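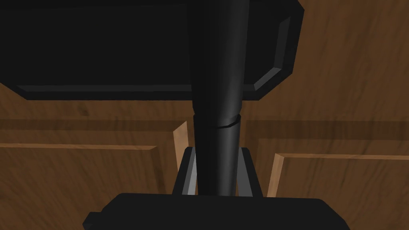
Search this manual Go

Section 5. Setting up the Kotero simulation cell

5.1 Before you start

This section covers the simulated cell only. The two-armed Kotero unit must be loaded in the Pellano room model before any step below is carried out. Settings made here are not copied to a physical unit.

5.2 Gripper and wrist camera check

1. Open the cell file and allow it to load fully.
2. Set the physics rate to 500 steps per second.
3. Select each wrist camera in turn. The gripper body should remain in view at the lower edge.
4. Open and close each gripper once from the control panel.
5. Raise both arms until the grippers stand above the top of the body, then select the head view.
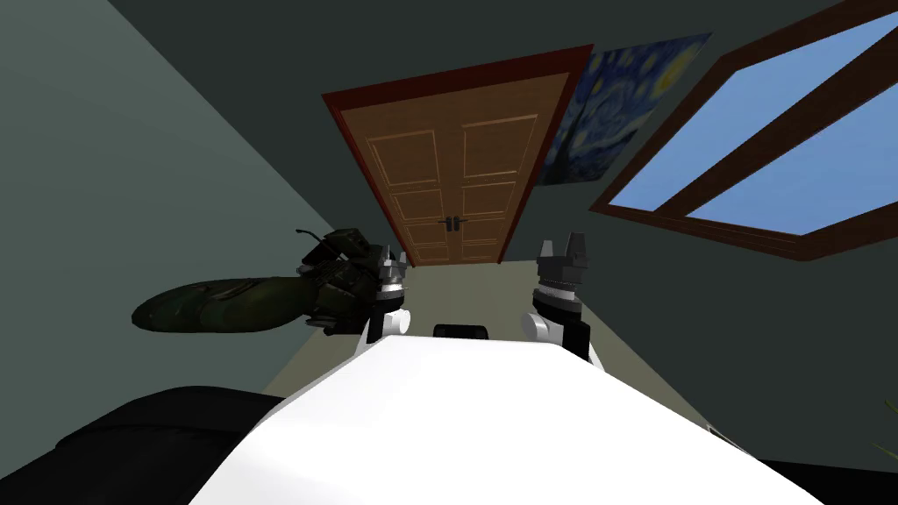
6. Confirm that the double doors can be seen between the arms. If either arm hides the door handles, lower it and repeat step 5.
7. Save the pose under a new name.

Note: A tilted head view does not affect the arm positions. Level it under View – Horizon if required.

CAUTION: Do not reset the cell while a gripper is holding an object. The object may be left inside the gripper model, and error 577 will be shown.

5.3 Records

Enter the file name and pose name in the cell log. Changes to the default pose must be approved by Annatjie Pretorius or Vitória Esteves.

Section last revised 2025-03-22

Related sections
Loading the Postwood door set
Error codes 105 to 577
Kratochvíl wrist settings

31 shares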